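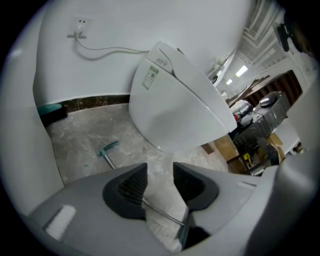
Requesting a deceased great-uncle's service file when the records were burned

Posted in Military Records and Family Research
Saturday, September 19, 2020

My grandmother's brother was killed in Korea in the fall of 1950 and his body never came home. She is 91 and has asked me to find out what the Army knows. I sent in a request for his personnel file in May and got a letter back saying the record would have been in the area hit by the 1973 fire in St. Louis and they could not locate it. They asked me for more details, which I don't have. All I've got is his full name, his hometown, a month of death, and one letter he wrote from Japan before they shipped over. The envelope has a unit on it but part of the number is smudged.

Two questions. Is there any point in continuing with the personnel file? And is there some other file for men who were never recovered? A cousin told me there is one but he couldn't remember what it was called. I am not his next of kin, my grandmother is, and she doesn't use a computer.

Samer Akl

3 answers

Dalal Aoun
The file your cousin means is probably the Individual Deceased Personnel File, usually shortened to IDPF. It is separate from the regular personnel file, so the letter you got about the fire doesn't settle whether it exists. For someone not recovered, it can include the report of death or the finding of death, letters between the Army and the parents, any search reports, and sometimes a dental chart. They vary a lot in length. My uncle's was 224 pages and a good part of that was the same three forms copied over and over. A friend got hers and it was very thin.

Do these in this order if you can:

Call the Army casualty office that handles past conflicts. Your grandmother is a sister, so she has standing as family. Have her on the phone with you the first time, or have her sign a short letter saying you can speak for her. They will want to know how everyone is related, so write out the family tree before you call. Ask them what they have on him and whether they can send a copy of the IDPF.

Ask in the same call whether the family has a DNA sample on file. If not, ask who in the family is eligible. A sister is a very good person to have one from, and at 91 I would not put it off. They mail a kit and it is a cheek swab. We did ours at the kitchen table.

Ask about the family update meetings. They are held in different cities in normal years. This year a lot has been canceled, but you can still get on the mailing list.

As for the personnel file, I would write back once with whatever you have and then leave it. They can sometimes rebuild a little from pay records. It won't tell you what happened to him.

About the unit — look up morning reports. These were daily sheets each company filled in, and they list men who were wounded, killed or missing by name. You need the company for that, so the envelope matters. Try photographing it under a strong light from the side. Pencil and worn ink both show better that way.

Keep a log of every call with the date and the name of the person. I have one going back years and I still use it.

Hui-mei Sin
Check with the hometown newspaper. The library there may have it on film. Papers printed the casualty notices and often gave the unit and the parents' street address. That is how I got my father-in-law's brother's regiment. The librarian looked it up for me and mailed the page, no charge except for the copies.

Tâm Quách
I waited over a year for mine so don't expect it fast. Most places are closed or short staffed right now. Also some of those paid sites will offer to get it for you, and all they do is fill out the same form.

Comment from Samer Akl
Thank you all. I called on Thursday with my grandmother on the line and they were very kind to her. No DNA sample on file from anyone. A kit is being mailed to her and one to my mother. They do have an IDPF listed under his name and I have to put the request in writing. Under a lamp the envelope looks like Company L, or possibly I — will try the newspaper next.

Comment from Dalal Aoun
Get the morning reports for both companies if it comes to that. Look at the days before the date of death too, as men were often carried as missing first and the entry corrected later.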